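Communiqué de presse
17 février 2025

Pivia annonce « La Chouette de Gavham », film d'aventure mythologique en stop-motion

Le studio Pivia a le plaisir d'annoncer le début de la production de son deuxième long métrage. Le film, d'une durée prévue de 98 minutes, est réalisé par Märta Kristiansen sur un scénario de Junhao Xu.

L'histoire suit une jeune gardienne de phare qui doit rapporter une plume de bronze à la déesse de l'île de Gavham – et traverser pour cela le royaume des géants endormis. « J'ai grandi avec ces légendes, et je voulais leur donner un visage moins sévère », déclare la réalisatrice.

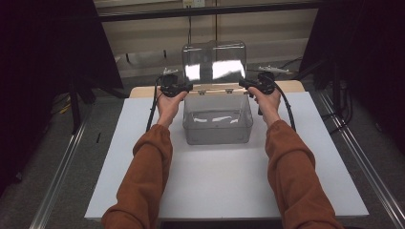
Équipe et calendrier

La musique est confiée à Washington Evangelista. Dilruba Weerakoon dirige la création des 76 marionnettes du film. Le tournage durera 17 mois et une première bande-annonce sera dévoilée en octobre.

La distribution dans les salles est assurée par la société Boström, qui a déjà accompagné le premier film du studio.

Contact presse
Gunnel Haugland, service de communication, Pivia
Les demandes d'entretien sont à adresser par écrit, en français ou en anglais.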